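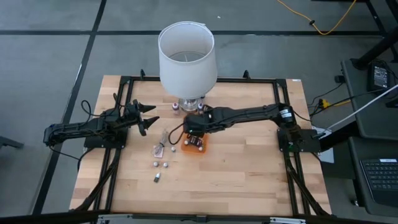
Will the new two-arm tables at Marchand replace the people who pack its bedside kits?
The company says they will not: all 25 members of the packing section keep their posts and their present grade, and their duties change instead.

Marchand, which prepares bedside kits for guest houses and convalescent homes, confirmed on May 19, 2023 that automated tables will be brought into regular use at its Dunska site. The tables were supplied by Pidov and have been on trial since December. Each has a pair of arms, one on either side, which place bottles and small items in a tray and set it out near the lamp, in the way a guest would find it.

Until now this work has been done wholly by hand. Packers on a full shift were expected to complete 180 trays, and the section's own records show that the repeated reaching was the most common cause of complaint to the site nurse. During the last month of the trial, the tables reached 178 trays over a shift of the same length. Management has stated that the target will not be raised during the first year.

"We did not bring these tables in to go faster," said Florence Chisholm, head of operations. "We brought them in so that people would spend less of the day bent over a bench. The pace is one our staff already know."

Under the new arrangement, packers will become table attendants. They will load the bottles, check finished trays against the order sheet and put right any item that has been dropped or wrongly placed. The small white balls included in some kits remain the hardest items to handle, and attendants will continue to place these by hand whenever an order is urgent. 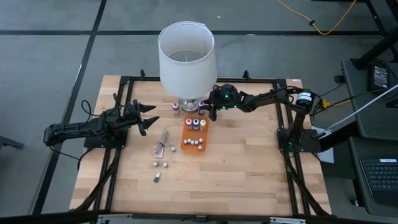
Training and hours

All attendants will complete 5 days of paid training before taking charge of a table. The course has been drawn up by Colleen Lavoie, training manager, together with staff who took part in the trial. It covers safe stopping, clearing a table and reporting faults. Shift patterns are unchanged, although the late shift will start with a short handover at which faults from the day are read out.

Wayne Sandhu, who represents the packing staff, welcomed the undertaking on posts but said that questions remained over pay. "Our members are being asked to answer for a machine's work as well as their own," he said. "That is added responsibility, and we expect the grading review to recognise it."

The review will be led by Carter Dufour of the personnel department. Staff may send written comments to him or raise them with their shift leader. Employees who do not wish to become attendants may ask for a transfer to goods-in or dispatch, and will keep their current rate of pay if they do so.

No decision has been taken on whether similar tables will be installed at the company's Zolby site.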